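Skivetitz Shared Workshop
Home Robot Build, Session 4: Practising in simulation before you power the arms
Handout by Halima Isah, May 2023

Before this session you should have both arms bolted to the torso plate, the wrist cables labelled at each end, and the Sitico controller board flashed with the workshop settings. If your board still shows the factory settings, repeat the last page of the Session 3 handout first.

1. Why we start on screen

The motors stay unplugged today. All movement is done in the Weto simulator on the bench computers. A wrong sign on a shoulder joint costs nothing there, and on the real build it can strip a gear. Last September we lost a gearbox that way and waited 16 days for the replacement.

The simulator loads a furnished bedroom as its default room. We use it as it comes. Most of you are building for use at home, and a room with furniture and cloth in it is closer to that than a bare test floor. The view is set near the robot's head, so its own body takes up a good part of what you see. Learn to work with that view, as the real build will have its camera in the same place.

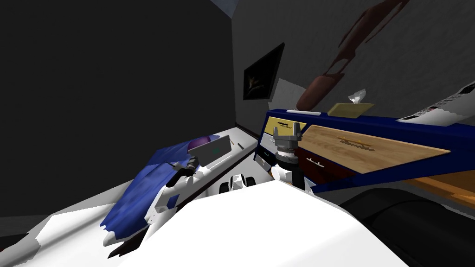 2. Setting up

Open the room file and wait for the joint list to fill in. Check that left and right arms are listed separately. If only one appears, the second has been given the same address as the first. Close the program, correct the address in the settings file and open it again.

Set the speed limit to 33 per cent. Leave it there for the whole session.

Move one joint at a time, starting at the shoulder and working out to the wrist. Write down which way each joint turns for a positive number. You will need this table in Session 5, so use the printed sheet and not the back of an envelope.

3. Positioning the grippers

Work with one arm while the other is held still. Bring the right gripper up in front of the furniture with the fingers open, then stop short of touching it. Drawer handles are a good target to aim for later on, but leave them alone for now.

With the left arm, practise coming in over the blue cloth. Soft things are harder than they look. The simulator treats cloth as a sheet of small linked points, and a gripper pushed down into it can snag or pass through. Stop above it and lower in small steps.
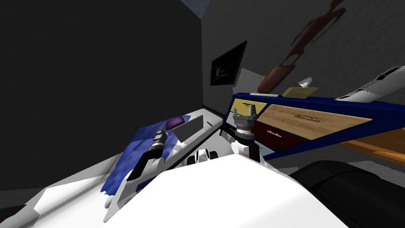 Figure 2. Left arm over the blanket, right gripper in front of the dresser. The view is tilted.

A tilted view catches people out. "Up" on the screen is then no longer up in the room, and if you steer by eye alone the arm drifts sideways. Read the height from the position panel.

4. Saving your work

Each run is saved as a Nadar log. The program keeps the first 200 seconds and drops the rest, so stop and restart for longer exercises. Put your initials in the file name.

5. Before next time

Finish the joint direction table for both arms. Bring it with you, along with one saved log in which neither gripper touches anything. Also bring the power lead for your controller board and a pair of safety glasses. The motors will be connected in Session 5, one arm at a time, with the stop button within reach.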